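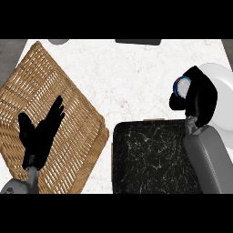 Section 3. Sealing and Care of Stone Countertops

This section applies to marble and limestone countertops supplied by Clollstead and finished with Lindus Stone Sealer. Read the whole section before opening the sealer. Countertops supplied with the Moreira factory coating must not be sealed at home; refer to the coating leaflet packed with the order.

3.1 Before you begin

The surface must be clean and free of wax, polish and cooking oil. A newly installed countertop should be left until the joint filler has set fully, as stated on the filler package.

One 500 ml bottle of sealer is sufficient for a standard kitchen. You will also need two lint-free cloths, a soft brush, masking tape and protective gloves.

CAUTION: The sealer gives off vapor while it dries. Open the windows, turn off gas burners and pilot lights, and keep children and pets out of the room.

3.2 Applying the sealer

1. Remove all items from the countertop, including placemats, trays and small appliances.
2. Wash the stone with warm water and a pH-neutral cleaner. Rinse and dry with a clean cloth.
3. Allow the stone to dry overnight. Damp stone does not absorb sealer evenly and may show cloudy patches.
4. Tape the edges of the sink, the cooktop and any painted wall that meets the stone.
5. Test the sealer on a small area near the back wall. If the color changes more than you wish, stop and contact the Sketlow service desk, extension 176.
6. Apply a thin, even coat with a cloth, working from the back of the countertop toward the front. Use the brush at corners and around faucet bases.
7. Wait 3 minutes, then wipe off all sealer remaining on the surface. Do not allow it to dry in pools.
8. Remove the tape and leave the countertop unused until the following day.

NOTE: Used cloths may catch fire if left in a heap. Lay them flat outdoors to dry before disposal.

3.3 Daily care

Wipe up wine, vinegar, coffee and citrus juice at once. Sealer slows staining but does not prevent acid from dulling polished marble. Do not use scouring powder, bleach or limescale remover.

Lift woven mats regularly and wipe beneath them, as grit held in the weave can scratch the polish. Place hot pans on a trivet.

For stains that remain after washing, see Section 4.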